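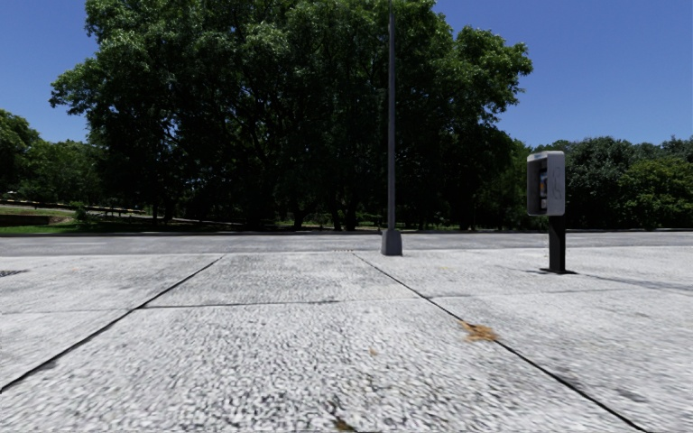

4.2 Equipment planning from simulated routes

The purchasing plan for the sidewalk robot program was drawn up before any hardware was ordered, and the simulated routes were the main input to it. Each line in the budget had to be traced to a condition met on at least one route segment. Open plaza segments set the requirements for the range sensor and the wheel assembly. They contain long stretches with no vertical surface close to the robot, and a localization system that depends on walls has little to work with. In the plaza of Figure 3 the only upright objects standing on the paving in this view are a lamp post and a payphone on a single black post, both near the far edge by the road. Two thin posts are a weak basis for a position fix, and the short-range sensor first quoted by Dideck was removed from the candidate list on the strength of segments of this type. The joint lines between the slabs were considered as an additional cue for the downward camera, but no money was assigned to this, as joint spacing is not consistent across the service area.

The route set was prepared by Dalal Daher and covers the Dalluvholm service area in simulation. It contains 393 segments, of which 304 were kept for the costing exercise. The remaining segments were dropped where they duplicated a neighboring segment in surface, slope and lighting. No weight was given to how often a segment would be driven in service. This is a limitation, and it is taken up again in Section 6.

Surface type affected the budget in two places. Coarse paving raises vibration at the sensor mast, and the plan therefore carries a damped mount for each unit. It also shortens tire life. The supplier estimate for tire replacement assumed smooth asphalt only, and Pádraig Ó Ceallaigh revised it upward before the February review. The revised figure is used in Table 5. Leaf debris was treated as a maintenance item and was charged to cleaning hours, with no change to the drive specification.

Lighting affected the choice of camera. Bright paving and deep tree shade often fall within the same view, and a low-cost sensor must give up detail in one or the other. The plan compares two camera packages. The Phelan package has the lower unit price but needs a separate exposure controller and an extra processing board. The Trenum package includes both. When the added parts and the labor to fit them are counted, the difference in price is small, and the Trenum package was preferred for the first order. The Phelan package was kept as the fallback in case of a long lead time.
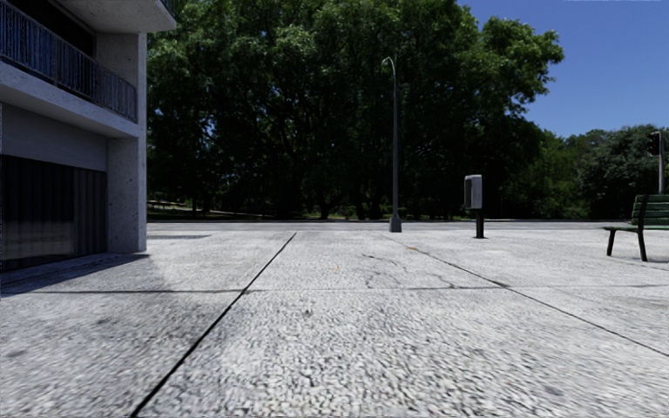

Figure 3. Plaza segment, simulated. Building shadow at left; street lamp and post-mounted box near the far side of the paving. The two views are from the same location.

The second view in Figure 3 was used to check the camera requirement. The building shadow crosses the pavement on a diagonal, so a robot traveling over the plaza would pass between shaded and sunlit ground with no change in surface. The dark glazed storefront on the ground floor raises a separate issue. Glass is a known source of false or missing range returns, and the plan includes one ultrasonic unit per side for segments that run next to glazing. These units are cheap compared with the range sensor and were approved without a trade study.

The first order is for 8 robots, with a further 11 held as an option that depends on field results. Spare parts were budgeted for the first order only. We considered buying spares for the full fleet at the start - the discount offered was attractive - but this would have tied up funds in mounts and boards that may be revised after field work. Chargers were sized for the full fleet, as the electrical work at the depot is costly to repeat.

Simulation cannot supply every figure in the plan. It gives no direct measure of tire wear, connector failure or damage from handling, and these lines rest on supplier data and on judgment. They are marked as such in Table 5 and carry a larger reserve than the lines derived from the route set.

12 shares | 3 comments
Contact | Copyright and terms | Back to top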